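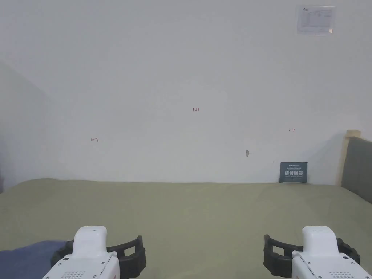
História dos Têxteis Domésticos, aula 2
Notas da Prof.ª Philomena Darko

Bem-vindos de volta! Hoje ficamos pelos tecidos lisos, que parecem coisa simples (e eu também assim pensava quando era aluna) mas dão pano para mangas. No tafetá, cada fio da trama passa alternadamente por cima e por baixo da teia; na sarja, o cruzamento desloca-se e nasce aquela diagonal tão bonita.

Para a próxima aula, leiam com calma o capítulo sobre linho e tragam um retalho de casa, velhinho que seja.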